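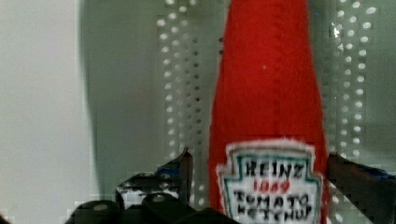 Nemside Review | Food and Shopping Desk

The Condiment Wants to Be Your Friend

By Anisa Goh
March 2, 2020

My nephew sleeps with a taco. It has eyes and a small embroidered smile, and it cost more than dinner for 4 at the place on Ignacio Street where we buy the other kind. He is eleven. His mother has a fried egg on the couch, which she says is for guests.

Food you can hug has been creeping out of the toy aisle for a while now, and the people who sell it have a theory about why. Bareo, a gift shop downtown that used to carry candles, gave its front window over to plush groceries last fall. The manager told me customers find them comforting. I asked what they were being comforted about. She said, "You know, everything."

I don't know, and I doubt she does. Comfort has become the word stores reach for when a thing has no use. A blanket is comforting. Soup is comforting. A ketchup bottle made of red fuzz is an ad that somebody paid to take home, and I say that as a person who has picked one up and squeezed it and put it back twice.

The trade newsletter Nullow, which I read so that you don't have to, ran a survey this winter claiming that adults who own soft novelties feel closer to the brands on them. It asked 50 people. It did not say how it found them, or whether any had been handed a stuffed pickle on the way in. The write-up called the results "warm."

What bothers me is how easily we go along. A generation ago a company that wanted its label in your bedroom had to give you the T-shirt free. Now there is a wait list — Bareo expects its next shipment in April — and people post pictures of the box.

My sister thinks I'm being sour. She points out that kids have always loved fake food, and that we had a wooden toy kitchen with 3 plastic tomatoes we fought over until one went down a storm drain. Fair enough. The tomatoes didn't have a logo, though, and I never wanted one at thirty-eight.

She is getting me the avocado for my birthday.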